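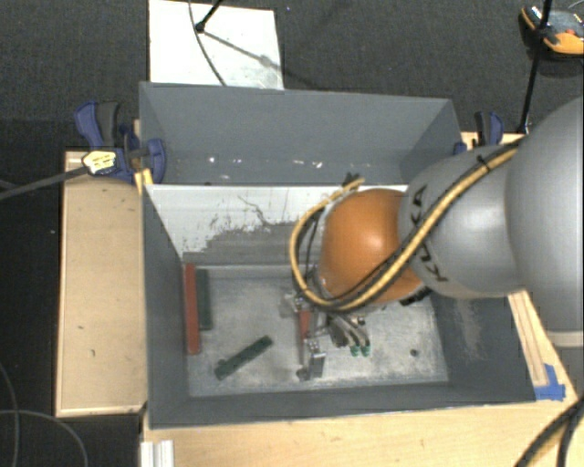

Okay, bin picking fault thread, because this one taught me heaps and I'm still buzzing about it 🧵

1/ We run a KUKA picking red and green blocks out of a grey bin. Pick number 1368 of the overnight run, 2 am, protective stop. Arm parked, tower light on, Ah-rin Wang's phone going off beside her bed. Sorry mate.

2/ First guess was the gripper. Wrong! Second guess was vision. Also wrong, and I'd have put money on that one.

3/ It was the cable bundle. On deep picks near the wall the wrist rolled the long way round, the loop pulled tight, and the torque monitor read it as a collision. Fair call by the monitor – I'd much rather it stop than rip a connector out.

4/ Vasilis Georgiev found it by jogging the joints at a crawl with the log open next to him. 33 near-trips before the real one. All sitting there in the file. I'd filtered them out as noise 🤦

5/ The fix: more slack at the wrist, a tighter limit on that joint, and the planner now has to take the short way or skip the block. Near-trips go on the dashboard in big ugly orange.

6/ Restarted after lunch. 2456 picks so far and not one stop. I love this job.

7/ Still don't know why it only favoured the long way on green blocks. Ideas very welcome!

214 likes · 37 reposts · 19 replies
Last updated: February
Back to top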